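Pinces à main : nos essais en images

Bon, je vous avais promis des photos ! Je compare deux modèles de pinces à main depuis octobre, la Tisilham et la Brovlow, avec Efua Bawa qui a eu la patience de monter le banc de test avec moi (et de refaire le câblage quand je me suis trompé de connecteur...). Le principe est simple : on prend la pince en main, on fait le geste, on enregistre, et ensuite on regarde si le contrôleur Eynon arrive à rejouer la trajectoire sans partir dans le décor.

On a choisi des objets du quotidien, du mou, du rigide, du franchement pénible à saisir. Chaque geste est répété 20 fois par modèle, et je peux vous dire qu'au bout d'une heure on sent bien ses poignets !

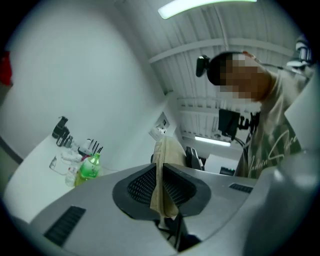
Vu depuis la caméra d'une pince, petite caméra sur la tête en prime.
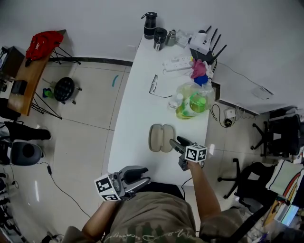 Une pince dans chaque main, avec les cubes de marqueurs noir et blanc.

Côté chiffres, on en est à 262 enregistrements exploitables sur les 300 prévus. La Tisilham me plaît beaucoup pour les petits objets, la course des doigts est douce et on dose bien. La Brovlow serre plus fort mais elle fatigue vite, je la trouve lourde vers l'avant (Efua n'est pas d'accord, elle la préfère nettement pour tout ce qui glisse). Le vrai souci reste le suivi : dès que je tourne trop le poignet, les marqueurs décrochent et il faut recommencer la prise.

La suite se passera chez Trurkevgate, qui nous prête un bras pendant trois semaines pour rejouer tout ça en conditions réelles. Si vous avez déjà calé un Eynon sur deux pinces à la fois, écrivez-moi, je suis preneur de vos réglages !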